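How to Take Apart a Hand-Crank Coffee Grinder Without Losing Any of It

My grinder is an old Kalinowski, bought at the Wellimthorpe flea market one November from a man who swore it had been serviced. It had been painted, at least. Under the paint was a generous helping of somebody else's espresso.

If yours has started to squeak, slip, or produce gravel, it wants cleaning. Set aside an evening and a table you won't need for dinner.

What you'll need

A flathead screwdriver that fits the screws (the one in the kitchen drawer does not)
A stiff brush, or a retired toothbrush
Food-safe grease
A dark cloth, bigger than you think
An egg carton for the small parts

Step 1. Lay out the cloth

Do this before you touch a screw. Bare tabletops are slippery, and small round parts love the floor. Cloth slows them down, and on dark gray a shiny part shows up even if you've left your glasses upstairs. Don't bother ironing it. A few wrinkles will stop a runaway washer better than anything you can buy. 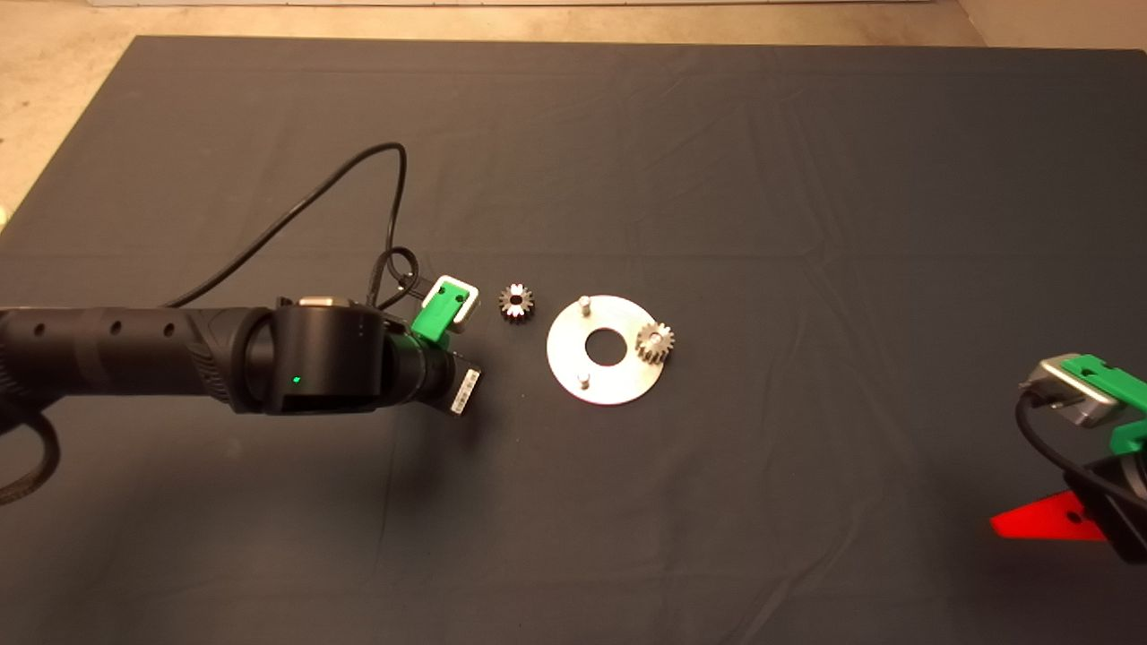
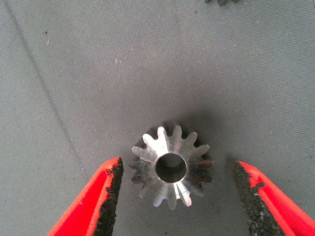
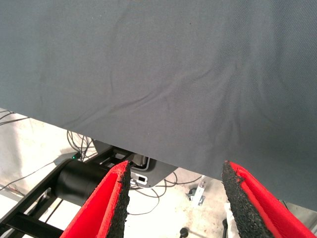
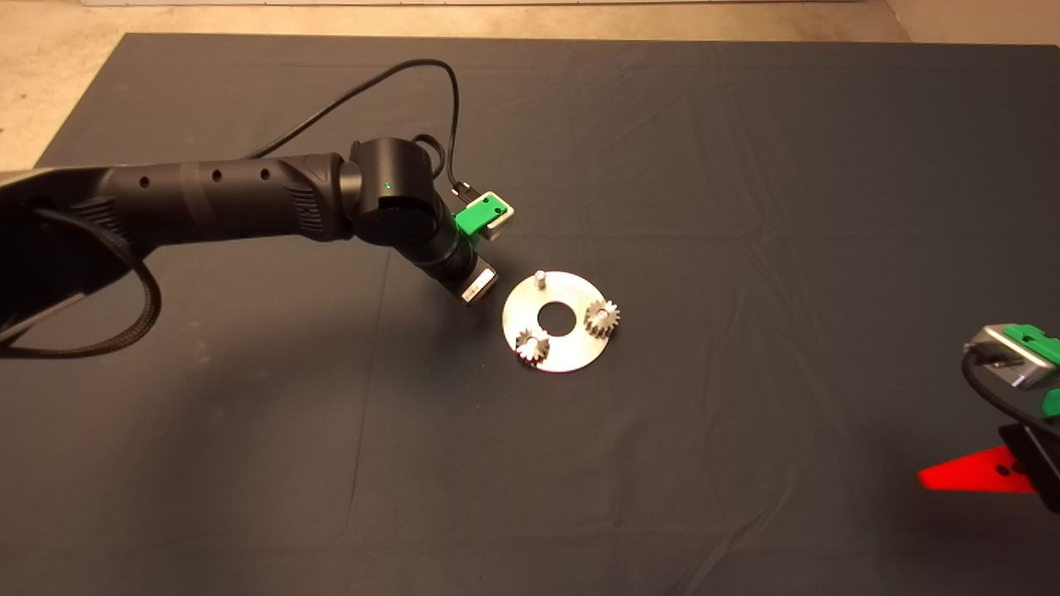 Step 2. Take the crank off

Hold the body between your knees and undo the nut on top. If it refuses, put a drop of oil on it and go away for 11 minutes. I have tried 10 and I have tried shouting.

Step 3. Pull the shaft

Most box grinders have two screws under the lid and a bracket below. Loosen both a little at a time, then ease the shaft out from the bottom. There will be a spring. You will either catch it or meet it again when you move house.

Put each part in the egg carton in the order it came off. Evanthia Gavalas, who taught me this and has nearly 50 grinders in her spare room, takes a phone picture after every part. I thought that was fussy until I reassembled mine with the burr upside down.

Step 4. Brush, don't wash

Steel burrs rust if you so much as describe water to them. Brush out the old grounds, run a spoonful of dry rice through later if you must, and keep the wooden box away from the sink entirely.

Step 5. Grease and rebuild

Dab a little grease on the shaft where it turns in the bracket. None on the burrs, unless you like your coffee slick. Work back through the egg carton, tighten the nut by hand, and turn the crank. It should feel smooth and slightly heavy.

If it still squeaks, the bracket is probably bent. Huvstead sells replacements, though you'll want to measure the screw holes first - theirs come in two sizes and the packet doesn't say which.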